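Opinion | Instruments and Automation
Reading time: 3 minutes
Print this article | E-mail this article

Choosing a needle driver by the wrong measure

Wed 13 July

The Stokomthorpe Instrument Laboratory has completed the first part of its comparison of jaws for automated suturing, and its findings will be sent to the partner departments in October. The figures will be read closely. It is my view that the figure most likely to be quoted, the holding force of the closed jaws, is the one that should carry the least weight in any decision to buy.

Holding force is easy to measure. A needle is clamped, a steady pull is applied, and a number is written down. The Torden jaw does well on this test and the Akpan jaw does less well, and a reader in a hurry will stop there. A stitch, however, asks a good deal more of an instrument than a firm grip. The thread must be wound about the jaws, the short tail must be taken up, and the loop must then pass over the tips without catching.

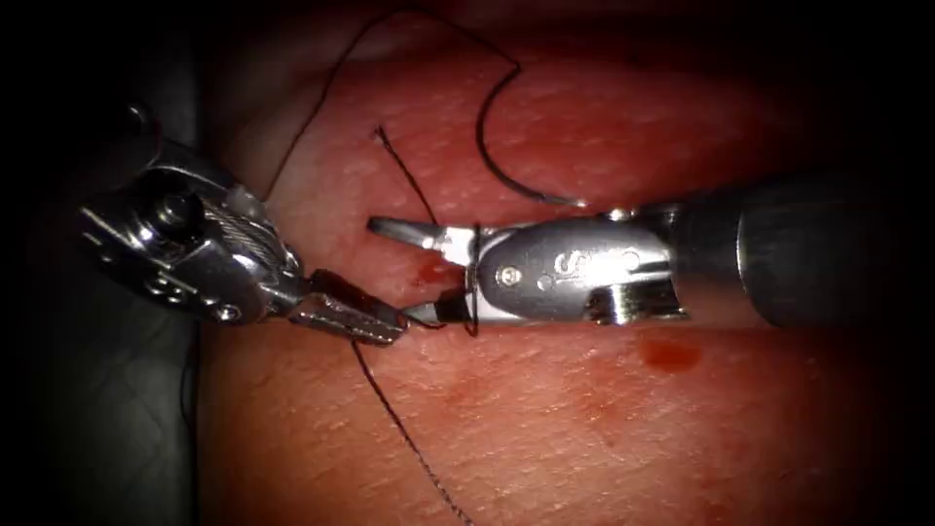
Winding is where the two designs part company. A jaw with a deep, coarse pattern holds the needle well, but it may also hold the thread at the moment when the thread ought to slide. In our trials 7 of the 18 knots abandoned with the Torden jaw were given up at this step, when the loop would not clear. The controller had issued the correct movement in each case. A faster controller or a better camera would have made no difference to the result, and it would be a poor use of public money to buy either in the hope that it might.

I do not suggest that grip is of no account. A needle that turns in the jaws enters at the wrong angle, and the arm has no simple means of feeling that this has occurred. Kelechi Ojo has argued within the laboratory for a minimum holding force, below which a design would be excluded from further trial. I support that proposal. Once the minimum is met, further force should earn no further credit, and the comparison should turn to the handling of thread.

There is a second matter, which concerns the surface on which instruments are tried. Flat practice pads are cheap and consistent, and they allow one jaw to be set fairly against another. They do not offer folds, or a change from firm material to soft within the space of a single stitch. An instrument that has been judged only on the flat has been judged on the easier half of its work. The laboratory should report the two kinds of trial separately and should resist any request to combine them in a single score. 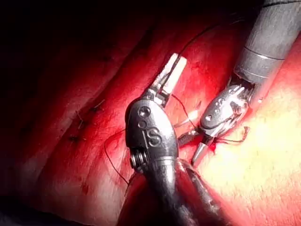

Binta Yusuf takes a different view, and has asked that it be recorded. She holds that separate reporting will leave purchasing staff with two tables and no guidance, and that they will then choose on price. A single score, she says, may be crude, but it is at least read, and the Dillon controller was selected on such a score without later complaint.

The objection is a serious one. I would answer that guidance can be given in words, and that a short written recommendation at the head of the report would serve purchasing staff better than a blended number whose parts they cannot recover. If the laboratory prefers one jaw, it should say so plainly and state for which tasks.

The second part of the comparison will include worn jaws as well as new ones. I hope that the holding force will be printed in that report on the third page or later.

Print this article | E-mail this article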